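Accueil Formations Projets étudiants Vie du campus Contact

Une terrasse démontable pour la cour Stanside
Rapport de projet, Aarti Awasthi et Poonam Sandhu, atelier aménagement extérieur, lycée Andton
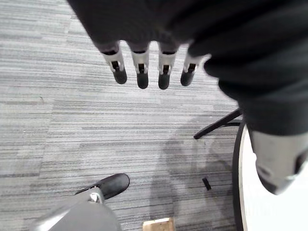 Quand nous avons choisi notre sujet, nous avions surtout envie de passer du temps dehors, et la cour Stanside, avec son carré de gravier où l'on se tord les chevilles depuis la classe de seconde, s'est imposée assez vite. Le projet consistait à dessiner puis à construire une terrasse en bois posée au sol, sans fondation, que l'on puisse démonter et ranger pour l'hiver. Le plus long a été de se mettre d'accord sur l'aspect des lames : Poonam voulait un dessin en damier, Aarti préférait des lignes continues d'un bout à l'autre. Les rayures de la moquette grise, sur la photo, ressemblent assez à l'effet que nous avons fini par retenir, un gris calme avec des lignes qui guident le regard sans attirer l'attention sur elles. Nous avons donc abandonné le damier (avec un petit pincement au cœur pour l'une de nous) et tout le reste du plan a suivi.

Le terrain et les contraintes

La cour est bordée par le mur de l'atelier au nord et par une haie de charmes qui perd ses feuilles très tard, ce qui compte plus qu'on ne le pense quand on parle d'entretien. Le sol descend légèrement vers la grille. Nous avons gardé cette pente pour l'écoulement de l'eau et rattrapé seulement la partie haute, au râteau puis à la règle de maçon, en deux après-midi bien fraîches. On nous demandait de ne rien sceller, de laisser libre le passage des vélos et de tenir dans un budget de 500 euros, visserie comprise. C'est cette dernière condition qui nous a donné le plus de soucis, nous l'avouons volontiers !

Les modules

Chaque module mesure 200 cm de long sur 61 cm de large. Nous étions parties sur un format carré, plus joli sur le papier, mais il fallait couper toutes les lames et nous perdions beaucoup de bois en chutes. Avec la longueur choisie, une personne à chaque bout suffit pour porter un module jusqu'à la remise, et il passe par la porte sans qu'on ait à le mettre de biais. Le bois est un douglas raboté de la scierie Agarwal, où nous avons été reçues avec une patience infinie alors que nous arrivions sans liste de débit et avec des croquis au crayon sur un cahier de maths.

Les modules sont reliés entre eux par les attaches Skolletti, des pièces en acier qui se glissent sous la lambourde et se serrent à la main. Nous avions d'abord essayé de simples plaques vissées – solides, certes, mais pénibles à retirer une fois que le bois a gonflé. Lors du premier montage, nous avons posé les attaches à l'envers sur toute une rangée, et il a fallu la reprendre entièrement. Depuis, un trait de feutre sur chaque lambourde indique le bon côté.

La couleur

Le douglas neuf tire franchement sur le rose. Pour arriver au gris souhaité, nous avons comparé trois solutions sur des chutes : le laisser vieillir tout seul, passer un saturateur teinté, ou appliquer une préparation maison à base de vinaigre et de paille de fer. La troisième était la moins chère et sentait très fort dans l'atelier, mais elle laissait des taches sombres autour des nœuds. Nous avons retenu le saturateur, en deux couches minces, la seconde appliquée le lendemain matin vers neuf heures, avant que le soleil ne tourne sur la façade.

La table

Il nous restait assez de lames pour ajouter une table, qui n'était pas prévue au départ. Son plateau est à 730 mm du sol, hauteur prise sur celle de la salle commune pour pouvoir utiliser les mêmes chaises. Les pieds sont boulonnés et se retirent avec une seule clé. Elle bouge encore un peu dans le sens de la longueur et nous pensons qu'une écharpe en diagonale réglerait la question – le plan est joint en annexe pour le groupe qui voudra s'en charger.

Ce que nous ferions autrement

Nous commanderions les attaches avant le bois, car c'est leur livraison qui nous a retardées. Nous mettrions aussi un géotextile sous le gravier dès le début, au lieu de le glisser après coup en soulevant tout. Le démontage est prévu en décembre et les modules seront rangés à plat sur des tasseaux, au fond de la remise, lames vers le haut.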